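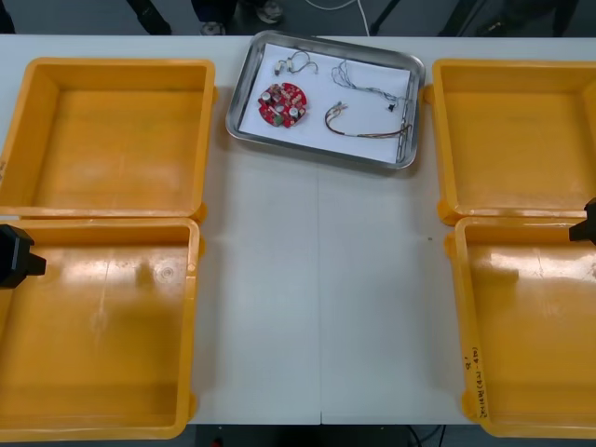 Speaker notes, teaching by hand and by remote. Talk slot is 40 minutes, aim to stop early for questions.

OPEN
Hi everyone, thanks for coming in from the coffee. I work on the teaching side at Loketti, so my job is mostly sitting at a pair of handles and sorting parts through two robot arms, over and over. Teguh Oei is down front and he'll tell you I talk to the arms while I do it. (Wait for Teguh to deny it.)

THE TASK
Keep it short. Electronics sorting: one round circuit board, three wire assemblies, one steel tray to pick from, four yellow trays to sort into. Two arms, one on each side. Ask the room which part they think is the hardest. Most people say the board, with those capacitors sticking up. Let them argue for a minute, then say it's the wires!

WHY WIRES
A board keeps its shape when you pick it up. A harness doesn't — you grab one end and the other end goes wherever it likes. And if two bundles are lying close together you can easily lift both. My trick is to pinch near a connector, lift a tiny bit, wait, and only then move across. The waiting feels silly when you're the one driving, but it gets recorded like everything else and the robot learns to wait too.

BY HAND OR BY REMOTE
We started by hand, holding the arm and walking it through the move. Lovely for a first try, you feel every bump. But I've only got two hands, and two arms need both of them, and then I'm leaning over the table and blocking the camera. So in August we switched to remote for anything with two arms. Still do hand guiding for single reaches.

NUMBERS (say slowly)
214 demos recorded for this task. We kept 118. Oliwia Chmielewska goes through every one and she is strict, bless her. Most of the ones she tossed were mine from the first week, when I kept changing my mind halfway to a tray.

WHAT I'D DO DIFFERENTLY
Pick which tray gets which part before you record, and write it down. Move the parts around between runs, turn the board, flop the wires over. Take a break every 3 or 4 runs, your wrists will thank you. And keep some of the fumbles where you recover well, we threw those out early on and I miss them.

Questions. If it's about the handles, pass to Teguh.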